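Zatstead's rulebook is tidy, and I don't trust it

By Isabelle Chisholm

In May a document called the Zatstead Guidance on Tabletop Manipulation landed in my inbox. It runs to 54 pages. It wants to tell labs how to set up a bench, how to run a trial, and what they have to write down before they can say a robot arm did a thing well. Mostafa Filali, who chaired the group that wrote it, sent a friendly note asking for comments. I had more than he wanted, so I'm putting them in public.

I'm not against rules. I spent years reading results from small labs where you couldn't tell if a "success" meant the object got where it was going or only left the table. Somebody had to write something. My trouble is with the kind of rule that got written.

Take the section on clear surfaces. A work area, it says, shall hold only the objects named in the task. Fine on paper. Now go and stand next to any bench that gets used all day. Say the task is board games: a small chess set, a tray on each side, two arms. You will also find stationery. You will find scuffs in the white top and crumbs nobody listed. Under the guidance, every trial on that bench is out of bounds, or else someone sweeps it clean for the record and puts it all back later.

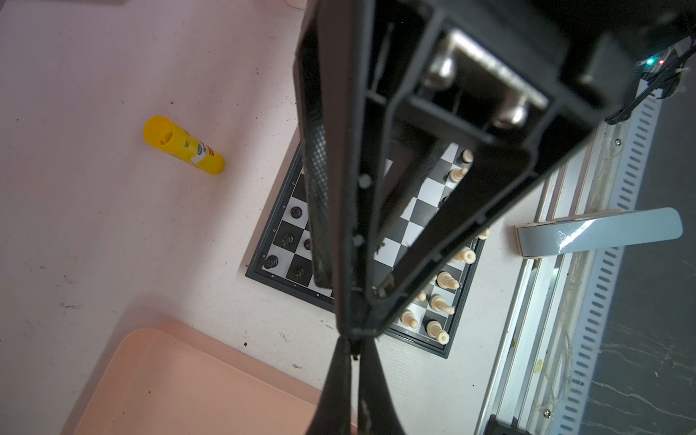

I know which of those people will choose, and so does the group. A rule that is easy to obey for the length of an audit produces audits. It says nothing about whether the arm copes with a glue stick near the board, and that's the thing I would want to know before I let one of these machines near a kitchen counter. If clutter is there, list it and leave it. Two lines in the log would do.

The authors have an answer, which is that clutter makes labs hard to compare. Sure. But the labs are already hard to compare. One has daylight and another doesn't. One paints its walls gray and another hangs up the loudest pattern it can find. Kalliopi Gashi, who works on arms at Fedelent, told me she has seen a gripper do beautifully against a plain backdrop and fall to pieces when the backdrop changed. The guidance gives backgrounds one sentence: "neutral where practical." I'd like to meet the home that is neutral where practical.

Then there's the starting position. The guidance asks for a "defined initial state," with a picture taken before each trial, and I thought this was the best part of the whole thing until I read the footnote. The footnote lets a lab use one picture for a batch of trials if the setup is "nominally identical." With a chess set that sounds harmless, since everyone knows where the pieces go. But the board can sit square to the table edge or be turned on a slant. A tray can be an inch closer. A bishop can lean. Those are the differences that decide if a two-finger grip works, and nominally identical waves every one of them through.

So here is what I would ask for instead. It's short, and I've tried it on people who run benches and they didn't throw anything at me.

1. Take a picture before every trial, from a fixed camera, with the whole table in it. No batches.

2. Log everything on the table, including what has no part in the task. If a calculator is sitting near the right-hand arm, write "calculator."

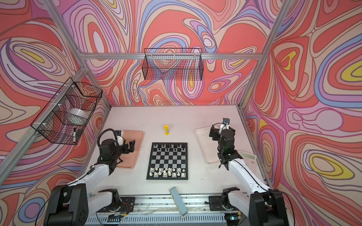
3. Say what counts as done before you start. If the job is to take one pawn off the board and put it in the tray, say whether the other pieces have to stay standing.

4. Report the trials you stopped by hand, and who stopped them.

5. Keep the failures as long as you keep the successes.

Ernő Hegedűs read these and said they were naive. His point was that big groups will follow them and small groups will be buried in paperwork. I've heard this about every rule I ever proposed, usually from big groups. A picture takes no time at all. The object list takes a minute. What takes time is the Zatstead form, with its signatures and its sealed bench and its yearly renewal.
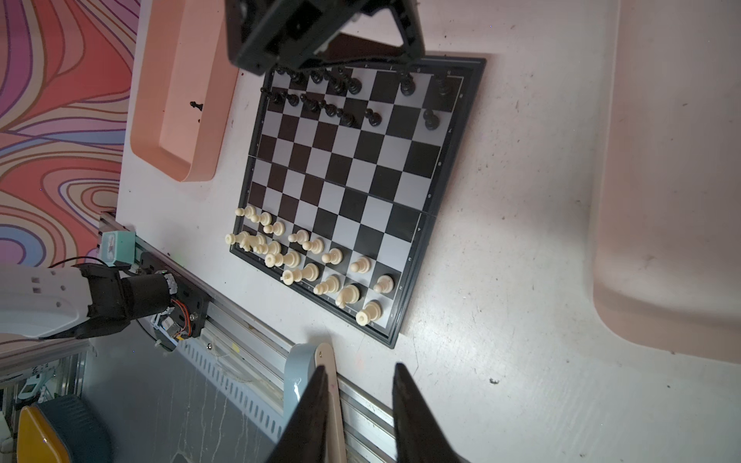 The scoring is where I really lose patience. A trial gets a pass or a fail, and the lab reports the share of passes. Suppose a pawn ends up in the tray and a rook gets shoved half a square on the way. Pass. Suppose the arm puts the pawn down neatly on the rim of the tray, touches nothing else, and it tips back onto the table. Fail. Anyone who has watched this work for an afternoon knows which arm they'd keep. The number can't tell you, and it's the number that goes in the brochure.

Sylvie MacLeod, who sat on the group and argued for a graded score, lost that vote. She told me the objection was that graders would disagree. Of course they would. Publish the disagreement. I would learn more from two graders arguing over a nudged rook than from another bar chart with every bar near the top.

Trornley has already announced that its next arm will be "Zatstead ready." The guidance is still a draft. I have asked what the phrase means and got back a link to the announcement.

Comments are open for now. Mine are the ones above, plus a page on cable routing that I'll spare you. If you run a bench, send in your own, and send them the way your table looks at four in the afternoon.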